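# Speaker notes: the tooling behind the grippers

*Running time 20 minutes, questions after. Slides in parentheses.* 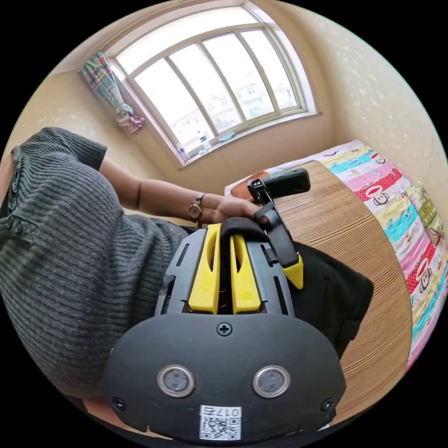
## Opening (slide 2)

Say hello, say who I am, thank Aicha Mahrous for the slot. Then go straight in.

I want to talk about the software between a pair of hands and a trained policy. That sounds like plumbing, and it is plumbing, and I love it! Most talks at this meetup show the arm at the end. I'm going to spend nearly all my time on what happens before an arm gets anywhere near the data.

Leave the gripper slide up while I talk. Point out the two yellow fingers, and the QR code on the base plate with 017 printed by it. I'll come back to that sticker, so ask people to remember it.

## Sessions and names (slides 3 to 5)

- In Wetach, our collection tool, everything hangs off a session. One person, one place, one stretch of work.
- A session needs to know which gripper is in which hand. The first version asked the operator to pick left or right from a menu. Guess how that went. (Pause, people usually laugh.)
- Now the label carries the hand. 左 is "left." Scan the code, and the session knows the unit and the side.
- Show the mirrored trajectory plot. Two hands swapped, and the planner happily learned to pour from the wrong side of the cup. The curves were beautifully smooth, too, so none of our quality checks complained.

If somebody asks why we don't infer the hand from the motion: we tried. It works on long tasks and falls apart on short ones. Happy to go into it afterward.

## Time (slides 6 to 9)

This is my favorite part, so watch the clock.

- Every stream arrives with its own idea of what time it is. Video, finger opening and motion each have a clock, and the clocks drift.
- We align at the start of a session with a quick open-close-open of the fingers. It shows up in the video and it shows up in the finger signal. Match the edges and you have an offset.
- Then do the same at the end! Two offsets give you a drift rate, and you can correct everything in the middle.
- Play the before and after clips. Let them run twice. In the first, the fingers close in the data after they've closed in the video. Don't explain it too early, somebody in the front row always spots it.

Credit Ashraf Belkadi by name here. He wrote the aligner over a weekend, and then rewrote it properly over a month. The second one is the one we use.

## Perception in ordinary rooms (slides 10 to 12)

Homes are wonderful and terrible for visual tracking. A big bright window wipes out half the features. Patterned bedding is full of features, but it repeats, and the tracker will jump from one printed shape to its twin and swear it hasn't moved.

Vlad, our tracker (yes, it's short for something, no, I won't say what), now does two things about this:

1. It lowers the weight on regions that are close to saturated, so a window stops dragging the estimate around.
2. It checks each visual jump against the motion sensor. If the picture says the hand moved and the sensor says it didn't, the sensor wins for that stretch.

Show the table from the Hukville set: 1,049 episodes, same settings throughout. Don't read the rows out. Just point at the bedroom column and the kitchen column and let people compare.

## Planning and replay (slides 13 to 15)

- Irum takes the cleaned trajectory and asks whether an arm could follow it. Reach, joint limits, speed.
- People do lovely things with their wrists that an arm can't. Show the twist clip.
- We don't throw those episodes out. Irum marks the unreachable span and keeps the rest, and the training loader skips the span.
- Live demo if the network is up: drag the base of the arm around the map and watch the reachable part of the path turn green. If it isn't up, use the recording on slide 15.

## Rough edges (slide 16)

Be plain about these.

- Alignment fails when the operator forgets the closing gesture. We fall back to a fixed drift, and it isn't good.
- Scanning the label in dim light takes over 4 tries sometimes.
- Vlad is still slow at the start, before it has a map.

## Questions

Repeat each one into the mic. If nobody starts, ask the room how they handle clock drift. Slides go up on Thursday, and the aligner code goes up with them.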